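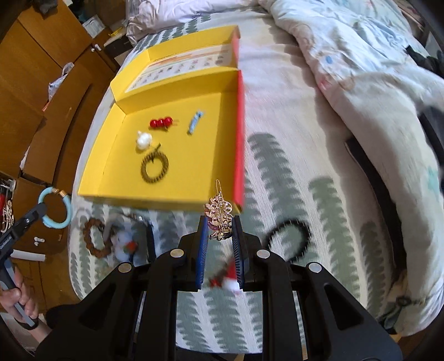 Pacita Dizon

Okay, hair stuff. All of it. On the bed, because the bed is the only flat surface I have left in May.

I've been using the same yellow cardboard box for years and it has never once closed properly. Today it's getting sorted or it's getting recycled.

House rule: hair ties go in the box, bracelets don't. Bracelets have a dish!! The dish is right there on the dresser!

The gold clip with the little flowers and the pink and purple stones is staying forever. I wore it to my cousin's wedding in Cleltham and got 16 compliments – yes I kept a tally.

Spiral ties: love them, but they stretch out so fast. Anybody have a brand that holds up on thick hair? I tried Lanz and they were fine for a month.

Pompom ties can stay too. I don't care that I'm a grown woman.

Christmas things are going in the Christmas bin, which is in the garage, so realistically they're going in my nightstand.

Taking a snack break. Will report back on whether the lid closes.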